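4.2 Small wet rooms and the things that pile up in them

I came to this part of the study a bit sideways. When we started, the plan was all about kitchens, and the washroom was where I went to fill the kettle when the kitchen sink was busy. But by March I'd filled more notebook pages about basins than about cookers, and Teresa Doherty (who read every one of those pages, bless her) told me to stop fighting it and give them a section of their own. So this is that section.

We looked at 43 basins in all, spread over Weststead and Monlow, in workshops, back offices, a couple of clubs and one very cold chapel hall. I left out anything with a bath or shower in the same room, partly to keep the visits short and partly because the cleaning is such a different job there. What I wanted was the plain hand basin that everybody uses and hardly anyone thinks of as theirs. For each one, either Kittipong Nuchit or I wrote down what was on the counter, what was stored within reach, and how the people who used the room went about tidying it. Then we came back later and did it all again.

The first thing to say is that the counter matters far more than the basin. I'd expected the opposite! A basin has one obvious use and people mostly leave it alone, but a flat bit of surface next to it is an open invitation. In our notes we logged 456 separate items on or right beside the counters across the two rounds of visits, and only a smallish share of them had anything to do with washing. The rest was what Miloslav Zelenák started calling "passing trade": keys, mugs, half a roll of tape, a lid with no pot to go with it. We kept the name because it fits, although he'd like it known that he meant it as a joke.

Soap was the steadiest thing by a long way. Wherever there was a holder, it tended to live behind the basin, and it tended to be in the same spot when we came back. Figure 3 gives a typical layout, with the soap holder at the back of a dark counter and an open box of bits and pieces on the shelf above.
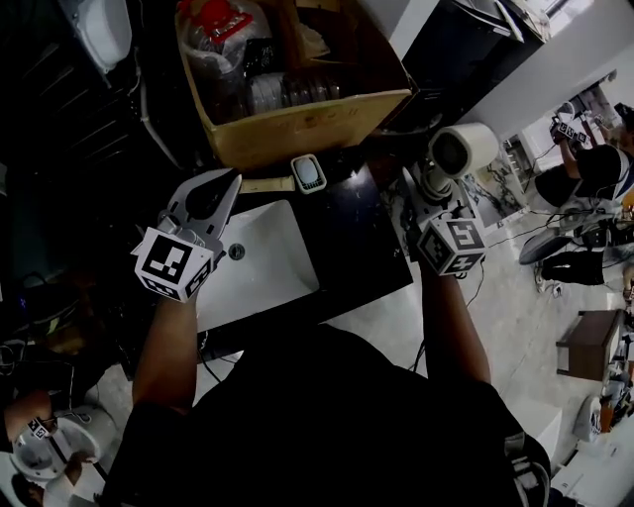
Figure 3. Basin, counter and shelf in a shared room. The box on the shelf holds a stack of clear round containers and a plastic-wrapped bundle with a red lid.

I asked people about their shelves a lot, probably too much. The answers came out surprisingly alike. A box goes up there because it needs to be out of the way for an afternoon, and then it becomes the place where similar things go, and after a few weeks it has more or less joined the furniture. Saoirse Corrigan had the same thing happening at home and sent me a long message about a box of picnic plates that had outlasted two bathroom mirrors. I can't count that as data, sadly, but it's very much the pattern we saw.

Whether the box is open or shut seems to make a real difference. Open boxes got added to between visits and closed ones mostly didn't. I'd be careful with this one, as we only had 13 open boxes to go on and four of them were in the same building, where the users all knew each other and (I suspect) had been chatting about us. Still, I'd put money on it holding up with a bigger sample.

Tidying itself fell into two kinds. There was the quick sort, which people did while they were in there anyway: a wipe along the front of the counter, a stray cup carried back to the kitchen. And there was the proper sort, which needed a bucket and a bit of resolve. The quick sort nearly always stopped at arm's length. Things at the back were wiped round, things overhead weren't touched, and the strip behind the taps was its own little country. When I asked people in Monlow to show me how they'd clean the whole counter, the average time was under five minutes, and several of them were rather startled at how short a job it was. One man did it twice to be sure.

Aitana Lozano has argued, in our meetings and in the margins of this draft, that I'm too soft on shelves and that they ought to be moved altogether. Her view is that if you put storage over a basin you'll get storage over a basin, cardboard and all. She has a point. At the Brennan workshop they took theirs down between our two visits and the counter was a good deal clearer the second time. But the items had to go somewhere, and as far as Kittipong and I could tell they'd gone to the windowsill in the corridor, where we found the same biscuit tin and the same three sponges.

I'll come back to the windowsill in section 4.3, along with radiators and the tops of fridges.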